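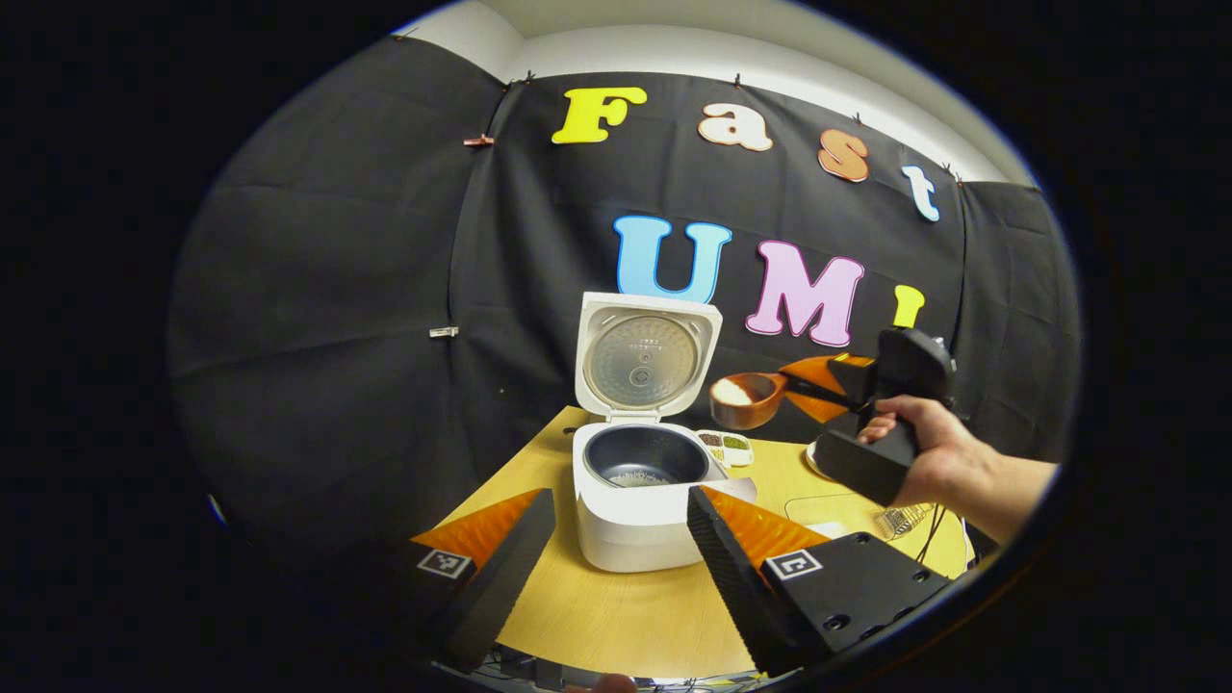

Someone in the replies reckons a cup of dry rice is never worth lugging out a whole cooker for, just use a pot on the stove. I hear you, but I've burnt the bottom out of every pot I own.

So, small batch night. A little layer of white rice in the bottom of the dark inner pot, lid right up while I work out what else is going in.

Lentils are the plan — 93 grams, from the bulk bins at Relgate. I keep them in the little white tray beside the cooker, next to the brown grains, so I stop forgetting I own them.

Rinse the rice 3 times. I used to do it once and wonder why it came out like glue!

Brellau has the big bag of rice for 200 less than it was in February (cents, don't get excited) so I grabbed one. My pantry shelf is not happy with me.

Also wipe the inside of the lid, please. That metal plate gets a starchy film and then your kitchen smells like old porridge.

Fried onions on top, colour them properly, dark brown. Yoghurt if there's any left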